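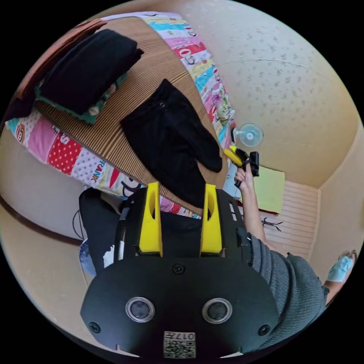
4. Setting up transfer records in Berura

This section covers players who are out of contract or close to it. Paid transfers are in section 5. If you upgraded from Farina, read the note under step 3 first, whatever the upgrade screen tells you about everything having been carried over.

Before you start

You need an editor account and the player's current contract end date. An end date copied from a fan wiki will be accepted by the form. It will also be wrong fairly often, and every alert in this section depends on it.

4.1 Create the record

1. Open Squad, then Contracts, and pick the player.

2. Choose New movement. Leave the type on Unconfirmed. The menu offers Agreed, Done and Official as well, and people like to pick Done when an agent has told a reporter that it is. Use Official once both clubs have published.

3. Enter the contract end date. Berura reads it as the last day the player is registered with the old club, so a player whose deal ends at midnight still shows up in that day's squad.

Note: Farina stored the first day after the contract. Imported records are supposed to shift back by one day on import. In our own test file of 2,788 players, 42 did not. Check any record where the end date falls on the first of a month.

4. Add at least one source. Paste the link to the story itself. Links to a page that quotes another page that quotes a TV show are allowed, but please follow the trail back as far as it goes. Three sites repeating one report count as one source.

5. Set the confidence value, from 0 to 100. The default is 50. Leave it there until you can say in the comment box why it should move.

Caution: "Several clubs are interested" is not a destination. Do not fill in the New club field from a sentence like that. Once the field is filled, the player appears on the public page of that club, and removing him later does not remove him from pages readers have already saved.

4.2 Quotes from the player

6. Put direct quotes in the Statement field, with the date of the interview. A player who has just signed will nearly always say the new club was his first choice. Log it as a statement and leave the confidence value alone.

7. If the quote is translated, tick Translated and name the original language. Tobias Whitlock wrote the matching rules and is fairly sure they can spot two translations of the same interview. We have seen them miss plenty, so search by hand too. 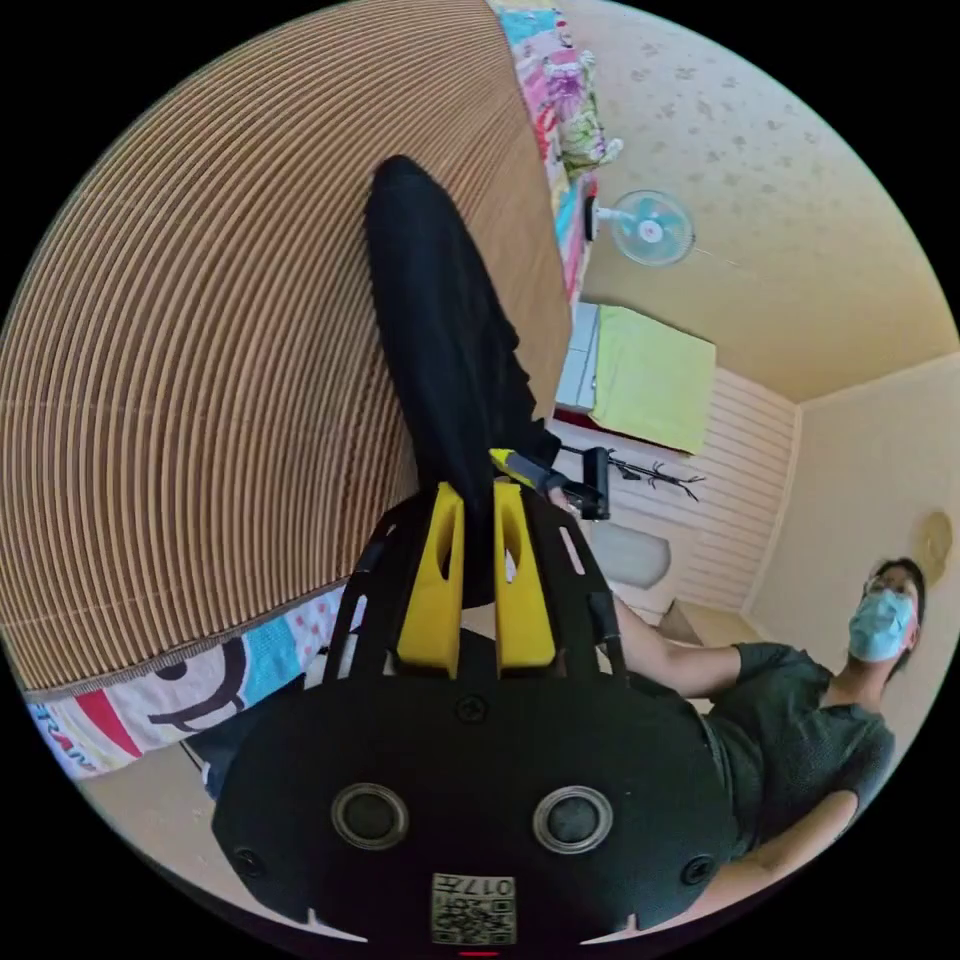 8. Save. The record gets a number and goes into the review queue. An editor other than you has to open it before it is published.

4.3 Automatic ratings

Tramon, the add-on that suggests a confidence value from past reports by the same outlet, is turned off by default. To turn it on, go to Settings, Add-ons, Tramon, and restart the session.

The add-on's own help page calls the ratings reliable. They are built on 2,167 closed records, most of them from the summer window, and any outlet with only a handful of stories gets a number that means very little. Anouk Meijer went through the August suggestions and changed around half of them.

Caution: Tramon overwrites a value you typed in yourself if you press Refresh before saving. Save first.

4.4 Closing a record

9. When the move is official, change the type, enter the signing date and clear the alert. For a player joining after an international tournament, enter the date he reports to the club under Available from. Leaving it blank makes him available right away, even if he is away with his country.

10. If the move falls through, choose Closed, no move. Do not delete the record. Deleted records drop out of the outlet's history and make its hit rate look better than it is.

Last checked against the live version by Emrys Harries, November 26, 2018.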